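Zesholm two-arm bench kit, worth it for plug work?

pell_rig
Forum: Kits and Reviews

Putting this up before I decide whether to keep ours. It's the Zesholm two-arm kit, on a 21 day return window. We're trying it on charger blocks and power strips with the Wekeo control software.

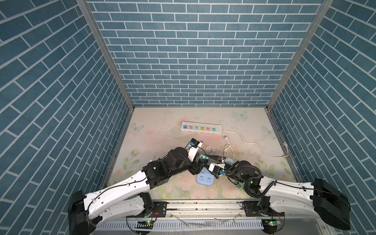
Assembly took two evenings. The manual skips the cable routing, so plan that part yourself. My main question is whether the stock fingers are good enough for small plugs or if I should order the Shehata set now.

torquenut
Keep the stock ones for a month. I bought the Shehata fingers in November and went back. More grip, but they're wider, and that hurts when you're picking next to a power strip.

ogden5
Disagree. Stock fingers on mine let plugs rotate. Smooth plastic is the worst case. What does your wrist view look like?

pell_rig
Left the blocks and cables where they were:

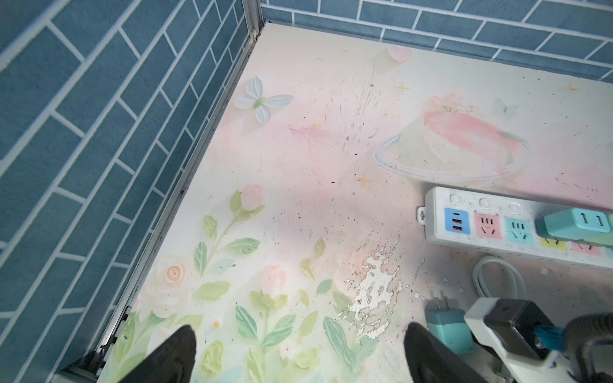
Wrist view, teal charger block with its prongs up, next to the strip

ogden5
The view is fine. I'd still budget for fingers. And get a plain mat, mine had a print and my detector kept picking up flowers.

torquenut
Never had trouble with a printed mat. Train on it and move on. The scratches would bother me more, they change over time.

pell_rig
The mat can be swapped. Here's a look across to the back wall with the other arm coming in, for anyone asking about reach:

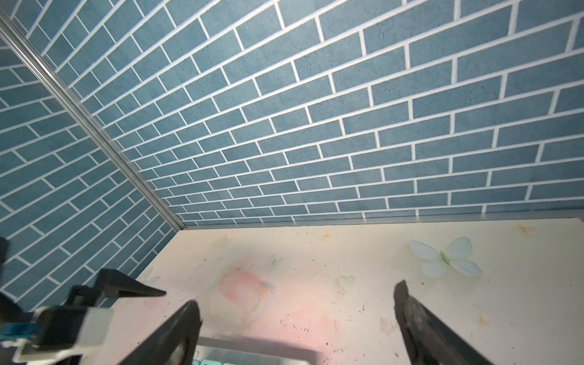
Fingers open over the mat, second arm at left

bram_k
How is Zesholm support? I'm also looking at the Pliretus kit, it's 20 percent cheaper here.

pell_rig
Replied to me in 2 days, with a real answer. Can't speak for Pliretus.

torquenut
Pliretus support took up to 5 weeks for me. The arms were OK.

ogden5
Mine was quicker than that. Check the spare parts list for both before you buy.

pell_rig
Keeping it for now, stock fingers. Will post again after more plug runs.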